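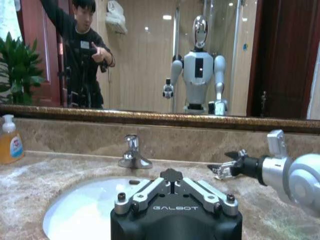 用 Listico 台面任务包给双臂机器人配置洗手台作业

6月 文/Manalau 应用组

Listico 是一套给双臂机器人用的台面任务软件包,负责标定、划区、动作录制和回放。我们这次把它装到一台带双夹爪的人形机器人上,场地是 Villanueva 公寓的一间卫生间,任务是在洗手台上做取放和推移小件。本文按操作顺序写,从开箱后的检查一直写到第一次连续运行。用的是 Listico 第 4 版,旧版菜单的位置不一样,步骤大体能对上。

读者需要会给机器人上电、会用急停、会看相机画面。不需要写代码。底盘导航不在本文范围内,机器人开到洗手台前面以后的事才归 Listico 管。

一、需要准备的东西

Listico 的标准套装里有一块主机授权、一张标定板、两张校验贴和一条短网线。标定板是硬质的,平放和立放都能用。如果从 Skivport 订购,套装里会多一份场地检查表,内容和官网下载的一样。

自己另外要准备的:

一台能跑 Listico 控制端的笔记本电脑
一卷低粘胶带,撕下来不留胶的那种
几件练手用的小物件,轻的、摔不坏的
一块吸水布
一块不反光的深色布,大小能遮住镜子的下半部分

深色布在说明书里写的是选配。卫生间里建议直接算作必备,原因在第四节。

机器人这边,要求两条手臂的腕部相机和头部相机都能出图,时间同步打开。只有头部相机也能装,但是第六节的近距离对位会跳过,取小件的成功率要低一些。

二、检查场地

先看台面高度。Listico 对台面高度没有硬性规定,它只看手臂在这个高度上有没有足够的活动余量。控制端里有一个“可达范围”页面,把台面前沿的高度量出来填进去,页面会画出左右两臂能到的区域。两块区域在洗手盆上方有重叠就可以继续。

再看台面形状。这间卫生间的台面是米色和棕色相间的大理石花纹,盆的位置前沿向外鼓出一个弧形,盆是白色椭圆形台下盆。这样的台面有两个地方要注意。一是鼓出的那一段离机器人身体最近,手臂收回来的时候容易先碰到它。二是台下盆没有高出台面的盆沿,深度图里盆口和台面的分界只有一条很窄的过渡,自动识别经常把盆口画小。两处都可以手工修正,后面会讲。

把台面上用不到的东西挪开。洗手液、绿植这类长期放在那里的东西可以留下,留下的要在控制端里登记成固定障碍物。我们留了左边的洗手液瓶和绿植,登记的时候给绿植的叶子多放了余量,因为叶子会动,每次扫描的轮廓都不完全一样。

地面上的线缆理到机器人后方,不要横在底盘和柜体之间。垃圾桶如果在台下靠近机器人行走的一侧,也挪开,或者登记进去。

最后是水。试运行期间关掉角阀。Listico 没有防水方面的功能,机器人本身能不能沾水,以机器人厂家的说明为准。台面先用布擦干再开始。

三、安装控制端和连接

1. 机器人断开自动任务,进入待机。
2. 用短网线把笔记本接到机器人的调试口。第一次连接不要用无线,授权写入的过程中掉线,需要重新申请授权码。
3. 打开 Listico 控制端,选“新建工位”,名称用地点加台面,比如“Villanueva 洗手台”。以后同一台机器人换地方,工位文件可以直接切换,名称起得含糊会很难找。
4. 在“设备”页里逐个打开相机。头部相机在前,左腕、右腕在后。每打开一个,挥一下手或者动一下夹爪,确认画面对应的是哪一侧。左右腕接反是最常见的安装错误,而且标定能通过,到了回放的时候才会出问题。
5. 导入机器人模型。两侧夹爪型号不同的,要分别选。夹爪指尖换过垫片的,在“指尖偏移”里填实际厚度。

连接完成以后,状态栏应当是绿色的“就绪”。如果弹出 911 号提示,说明控制端和机器人的时钟没有对上。把时间同步关掉再打开一次,然后重连。重连以后仍然是 911,检查笔记本是不是同时连着别的网络,断开即可。

四、处理镜子

洗手台和普通桌面最大的区别是镜子。头部相机看过去,画面上半部分几乎全是镜子里的东西:门、淋浴房、站在旁边的人,还有机器人自己。深度相机会把这些都当成墙后面的真实空间。不处理的话,规划器会认为台面后方是空的,手臂可以伸过去。

Listico 的办法是“反射面”功能。操作如下:

1. 在“环境”页点“添加反射面”。
2. 在头部相机画面里依次点镜框的四个角。镜子太大、画面里看不全四个角的,点能看见的角,再把缺的边拖到画面外。
3. 把反射面的厚度设为 12 毫米,这是我们用下来比较稳的数值。设得太薄,手臂靠近时偶尔会有噪点穿过去。
4. 勾选“忽略反射内的人和设备”。
5. 点“生成墙体”,镜子后面会变成一块实心的禁入区。

台面后沿如果有石材挡水条,也要单独加一个障碍物,不能指望它和镜子一起生成。镜子底边和挡水条之间通常有一段镜框,加障碍物时把这段一起包进去。

勾选第四步之后,镜子外面的真人仍然会被检测到,安全停止照常有效。需要注意的是,如果人站在机器人侧后方,只在镜子里出现,Listico 就看不到他了。所以试运行时,在场的人要么站在头部相机能直接看到的位置,要么拿着急停。

深色布用在标定阶段。标定板放在台面上,镜子里会多出一块一模一样的标定板,软件有时会挑中镜子里那一块。用布把镜子下半部分遮住,标定完再拿掉。布要压平,下摆不要垂到台面上。

灯光方面,顶灯在镜子里和龙头上都会形成亮点。说明书建议台面照度不低于 500 勒克斯,我们测到近 2,000 勒克斯时画面已经过曝,关掉镜前灯以后恢复正常。有调光的先调暗,再动相机曝光。

五、标定

标定分两步,先头部后腕部。

头部标定:把标定板平放在水龙头右侧的台面上,四周不要有别的东西。机器人双臂收回身体两侧。点“头部标定”,头部会转几个角度,期间不要碰台面。结束后看误差,显示绿色就保存,黄色重做一遍,红色一般是标定板没有放平。大理石台面的边缘有时带一点坡度,往里挪一掌宽再试。

腕部标定:标定板不动。点“右腕标定”,右臂会移到标定板上方,沿一个小圆弧走一圈。然后是左腕。左臂如果要跨过洗手盆才能到标定板,就把板子换到左侧台面再做,软件允许左右两侧用不同的位置。

做完以后贴校验贴。左右台面各贴一张,贴在不影响作业的角落。以后每次开机,机器人会先看这两张贴,确认底盘停得准不准。停偏了,控制端会给出方向和距离,按提示挪动底盘。贴之前把石材擦干净,受潮的贴纸过几天会翘边,翘边以后读数会漂。

六、划分作业区

在控制端的俯视图上,台面会显示成一块带颜色的平面。默认全部是白色,表示还没有分配。

先画盆。用“椭圆”工具在盆口外缘拉一个椭圆,然后放大看边缘。前面说过自动识别会把盆口画小,这里手工往外扩一圈。盆内设为“可投放,不可抓取”。这样手臂可以把东西放进盆里,但不会伸进盆里去捡。要让它捡,得另外配深盆动作,本文不讲。

再画水龙头。单把手龙头的出水口向前伸,把手在上面,两部分都要包进去。镀铬表面的深度数据很差,不要用自动轮廓,直接拉一个长方体,宽度比龙头两侧各多出一指。

然后分左右区。龙头右侧的台面归右臂,左侧归左臂,中间盆前沿那一条设为交接区,两臂都可以进,同一时间只允许一臂。 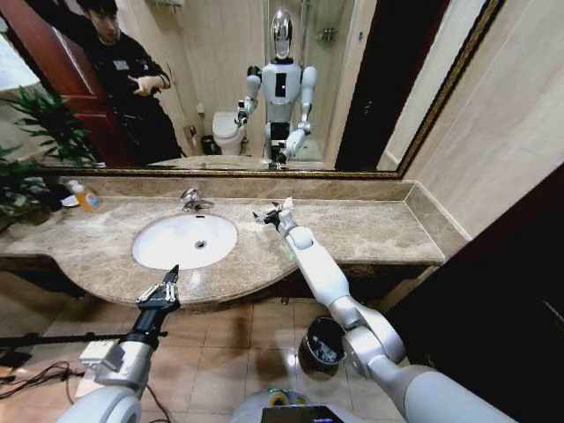

交接区的宽度要看夹爪的尺寸。夹爪张开时最宽处能完整落在区里,左右再留一点空,就够用了。画得太宽,两臂会频繁互相等待,看起来像卡住,日志里会反复出现“等待对侧释放”。遇到这种情况,先把交接区改窄,不要去改速度。

前沿鼓出的弧形用“多边形”工具沿边缘点几下,设为“禁止停留”。手臂可以从上方经过,但不会把那里当作中间停靠点。

最后设置近距离对位。选中右区,打开“腕部对位”,触发高度保持默认。手臂下降到这个高度以后,会改用腕部相机的画面来找物体,头部相机只负责避障。左区同样操作。腕部相机画面里会有夹爪的底座和连杆,这是正常的,软件装好后会根据导入的模型自动把它们抠掉。如果抠不干净,通常是第三节里夹爪型号选错了。

七、录制动作

Listico 的动作库里自带取、放、推、翻四种基本动作,洗手台上用得最多的是取和推。小而扁的东西在光滑石材上不好夹,先推到校验贴旁边或者挡水条前面,再夹起来,比直接夹要可靠。

录制方式有两种。一种是拖动示教,把手臂切到柔顺模式,用手带着走一遍。另一种是遥操作,由人在一旁用手势或手柄控制。卫生间地方小,人站在机器人和台面之间很别扭,我们主要用遥操作。

录制一个“取小件放入盆中”的步骤:

1. 把物件放在右区中间。
2. 点“新建动作”,类型选“取”,手臂选“右”。
3. 点“开始”,控制右臂移到物件上方,停一下,等画面里出现对位框。
4. 下降,合拢夹爪。夹持力从最低一档开始,夹不住再加。
5. 抬起到高过龙头把手的位置。
6. 横移到盆上方,降低,松开。
7. 收回手臂,点“结束”。

每个动作至少录三遍,物件每次换一个位置和朝向。三遍都摆在同一处,回放时物件偏一点就会失败。录的时候不用追求走得直,软件会把路径平滑掉,但是停顿会保留,所以不需要停的地方不要停。

推的动作要多注意高度。指尖贴着石材走,会有摩擦声,也会磨指尖垫。在“推移高度”里把指尖抬离台面一点,只要低于物件的一半就能推动。

录完以后在“预览”里看一遍虚拟手臂的轨迹。重点看第五步到第六步的横移,夹爪和龙头长方体之间有没有红色。有红色说明余量不够,回去把抬起高度加大,不用重录整个动作,在时间轴上单独拖这一个点就行。

八、第一次回放

回放前确认:深色布已经拿掉,角阀关闭,急停在手里,工位名称正确。

速度从百分之二十开始。先空跑,台面上不放物件,看手臂走到物件位置以后会不会正确报告“未找到目标”并退回。空跑能正常退回,再放物件。

放一个物件,跑一遍。接着换位置再跑。左右臂分别跑通以后,才打开双臂模式。双臂模式下看交接区,一臂在里面的时候,另一臂应当停在区外等着,高度要高过台面上所有的固定障碍物。

速度每次往上加一档,每档跑几遍。我们在百分之六十停了下来,再快的话,收臂时手肘离右边的墙面太近。卫生间右侧有墙或者有门的,都要留意这一点,手肘经过的空间在俯视图上看不出来,要切到侧视图。

九、常见问题

手臂停在物件上方不动。腕部相机没有找到物件。深浅斑驳的大理石花纹和棕色的小物件很接近,对位框会跳来跳去。在“对位”里把方式从颜色改为高度,或者换一束侧光,让物件有阴影。

每次开机都提示底盘偏移。先看校验贴有没有翘边或者沾水,再看轮子下面的地砖缝。底盘轮子正好压在缝上时,机身会有轻微倾斜,往前或往后挪一点。

回放时突然安全停止,周围没有人。看一下反射面有没有保存。工位文件切换以后,反射面需要重新确认一次,这是第 4 版才有的要求。没确认的话,镜子里的人影会触发停止。

夹起来的东西掉在半路。先加一档夹持力,还掉就看指尖垫是不是沾了洗手液。用湿布擦,擦完晾干,不要用酒精,垫片会变硬。

洗手液瓶被碰倒。登记固定障碍物时只框了瓶身,没有框泵头。泵头可以转动,按它转一圈的范围画一个圆柱。

十、值不值得买

只在普通桌面上做取放的,机器人自带的示教功能多半够用,不必另外买 Listico。有镜子、有盆、有龙头的台面,反射面和分区两个功能省下的时间比较明显。我们从进门到第一次带物件回放,用了一个上午,其中标定和画障碍物占了大半。

不满意的地方有三处。俯视图的撤销只能退一步,画错多边形基本要重来。反射面只支持平面,圆形的化妆镜要用几块小的去拼。说明书里卫生间的内容很少,很多设置是我们试出来的,换一间卫生间数值可能要改。

授权按机器人台数算,工位数量不限。通过 Skivport 购买可以先申请试用,试用期内录的动作在正式授权后能继续使用。工位文件建议每次改动后导出一份,文件名里写上台面名称,机器人返修时本地数据有可能被清掉。

相关文章

Listico 控制端菜单对照:旧版与第 4 版
给夹爪更换指尖垫的步骤
镀铬和玻璃表面的深度数据怎么处理
Skivport 场地检查表填写说明
拖动示教和遥操作怎么选

联系我们 | 投稿 | 版权归 Manalau 所有,转载请注明出处 | 返回顶部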